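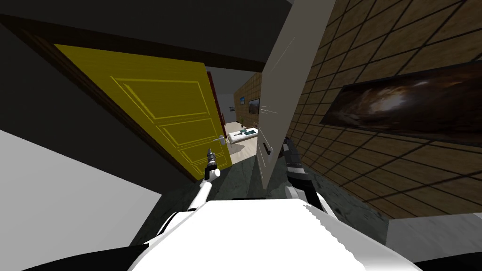 I've been waiting since February to write this one up, and now that I finally have numbers I trust, I can't stop looking at them. So, doors!

If you've been reading along you know I've spent most of my evenings on Clultunura, my little simulated-house project. The idea is simple enough: generate a lot of homes, put a two-armed mobile robot in them, and see whether one policy can learn to get from room to room. Getting around an open floor was fine months ago. Doors were where everything went to die.

A door is such a rude object for a robot. It moves when you touch it, but only along an arc. The handle is tiny compared to the panel. If it opens toward you, you have to pull it and get out of its way, which means the base and the arm have to agree on something, and mine did not agree on anything. My old policy would grab the lever beautifully, pull, and then stand right there in the path of the door with its own body blocking it. Over and over. I watched so many of those rollouts that I started noticing how I open my own bathroom door (you take a small step back and to the side before your hand has finished pulling, try it!).

What changed is the training method, and I want to lay it out properly, partly for the few of you who asked and partly so I remember it myself.

The old recipe

Before, I trained with plain reinforcement learning starting from the closed door. The robot got a reward for touching the handle, a reward for turning it, a reward for the hinge angle, and a big one for being on the far side. It learned the first two very quickly and then sat there collecting them. I tuned the weights for weeks. Every time I made the hinge reward larger, the robot found some new way to wedge a gripper into the gap and wiggle. Great hinge angles, terrible door opening.

The new recipe

Now I start from the end. The first stage puts the robot in front of a door that's already wide open, and all it has to do is drive through without clipping anything. Once it does that reliably, I start the door a bit more closed. Then a bit more. The fully shut, latched door is the very last thing it sees.

People have done versions of this backward idea for a long time, so I'm not claiming it. The part that's mine (I think, tell me if you've seen it elsewhere) is what happens to the second door. Clultunura hallways are narrow and they often have more than one door in them, and in the early stages I randomize the angle of every door in the hallway, whether or not it's the one that matters. So the robot keeps running into half-open doors that it doesn't need. Some are in the way and have to be nudged. Some are best left alone. It has to sort out which is which from the cameras, and it picks up a feeling for door geometry long before it ever has to work a latch.

I call this "clutter doors" in the code and I wish I had a nicer name for it.

The other piece is the arms. Both of them are live the whole time. In the old version I assigned one arm to the handle and parked the other, which seemed tidy, and I now think it was a big mistake. With both arms free the policy came up with a move I never wrote down anywhere: one gripper works the lever, and once there's a gap, the other one takes over and holds the door's edge while the base rolls forward. The first time I saw it hand a door from one side to the other I yelled loud enough to worry the neighbors.

Results

I held out 255 doorways the robot never trained on. They come from a separate batch of homes I named Nurnalwood, with different wall tiles, floors, paint colors and handle styles, and hallways laid out by a different generator. One attempt each, no retries, time limit on.

The old policy got through 20 of them. Twenty! And I had been calling that progress.

The new one fails so rarely on doors that swing away from the robot that I ran that part again with fresh seeds, sure that I'd left a latch unlocked by accident. I hadn't. Doors that swing toward the robot are harder, as they should be, and still the clear majority go through. I'm holding the full table back until I've repeated the whole training run from scratch, since I only have 4 seeds so far and two of them share a bug in the logging that makes the time-to-open column useless. The success counts aren't affected, I checked those against the saved rollouts by hand.

I also ran the thing I was most curious about, which was taking the clutter doors away. Same backward schedule, same two live arms, same training time, but only one door per hallway. Performance on simple hallways barely moved. On hallways with two doors near each other it fell apart. The robot would get its arm around the wrong door, or open the right one straight into the neighbor and jam both. So the extra doors are doing real work, and they cost me almost nothing to add, a few lines in the layout file!

Where it still goes wrong

Plenty of places. The failures I find most interesting:

Short levers that sit close to the free edge. The gripper comes in at an angle that's fine for a longer handle and slides off the end.

Colors. I would have sworn color didn't matter by now, with how much I randomize it. But when the door and the wall beside it are almost the same pale shade, the robot approaches late and a little crooked. I suspect my depth noise is too gentle and the policy is leaning on color edges more than it should.

Dark hallways opening into bright rooms. The robot hurries. I don't have a better word for it. Once it can see a lit room beyond the door it seems to want to be in there already and starts driving before the gap is wide enough for its shoulders. I have a guess that the goal reward is leaking in too early through the value function, and the fix may be as boring as a different discount.

And then one that makes me laugh, where it opens the door perfectly, drives through, turns back and closes it. There's no reward for closing. It did this in 7 of the rollouts and I have no idea why. I've decided to leave it in.

Some practical stuff

Training runs on Ots, the same creaky workstation under my desk, and it takes the better part of a long weekend. The physics is the slow part. Door hinges with friction and a proper latch need small time steps, and if you cheat on the steps the latch pops open by itself under a light push and the robot will absolutely find that out and use it. Ask me how I know.

For rendering I turned most of the fancy lighting off during the early stages and brought it back near the end. I was nervous about that, but the late stages had no trouble catching up. If you're doing anything similar on a small machine, try it, it saved me a lot of hours.

The curriculum moves forward on its own. When the success rate over a window of recent attempts is high enough, the starting angle shrinks a notch, and if the rate drops too far it grows back again. I tried a fixed schedule first and it was fussy. Letting it slide backward was the single best decision in the whole thing, and you can see it do that in the plots: it climbs, hits the point where the gap gets too small to fit a gripper in, drops back a few notches, climbs again, and then somewhere in the middle of the night it gets past.

Next up

Round knobs. I've avoided them so far because everything in Clultunura has a lever handle, and a lever is forgiving, you can press it down with pretty much anything. A knob needs a real grasp and a twist. I've started a branch called Jikitden with knobs in it and the first results are comically bad. It pats them.

After that I'd like to try doors with a closer, the kind that pushes back the whole time. I think the hand-over trick should help there, and I really want to see if it shows up again without me asking for it.

The layout files and the curriculum code will go up once I've cleaned out the worst of the comments. If you want the door assets sooner, leave a note and I'll zip them up for you, they're a bit of a mess but they load.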